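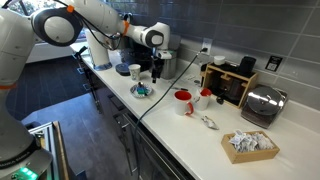 Skoltis arm stack - pre-run software checklist, Flambridge kitchen counter

Fill in before the first motion command of the session. Mark each line OK, FAIL or N/A and add a comment if it is anything other than a clean OK.

1. Controller and planner on the same release tag
OK. Both on Mangubat build 1919.

2. Joint limits loaded from the site file
OK. Defaults were still cached from the bench, reloaded by hand.

3. Hand-eye calibration under 3 mm reprojected error at the gripper
OK on second try. First pass failed on the far end of the counter.

4. Collision scene matches the counter
FAIL, then OK. The coffee machine mesh was in place but the power cable running from the wall outlet to the front edge was missing. Added as a keep-out strip. Please leave it in the Flambridge scene file.

5. Gripper open and close from the Plinlow console
OK.

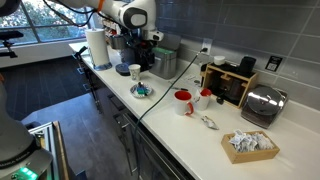

6. Object list from perception
Partial. Paper cup and coffee machine found every time. The two mugs with red interiors are sometimes merged into one detection when seen from the left. Ticket open, planner told to treat the pair as one obstacle until it is fixed.

7. Reflective surfaces
Depth drops out on the domed lid of the steel appliance. Padded the bounding box by 15 mm on all sides.

8. Dry run of the cup approach at 15 percent speed
OK. Path stays above the coaster. The wrist takes a long way round on the return - cost weights need another look, but it is not a stop item.

9. Watchdog timeout
OK. Pulled the network link on purpose and the arm held position.

10. Logging
OK. Check disk space before lunch, the depth streams fill it fast.

Result: cleared for supervised runs. Unsupervised runs stay off until item 6 is closed. Repeat items 3 and 4 if anything on the counter is moved.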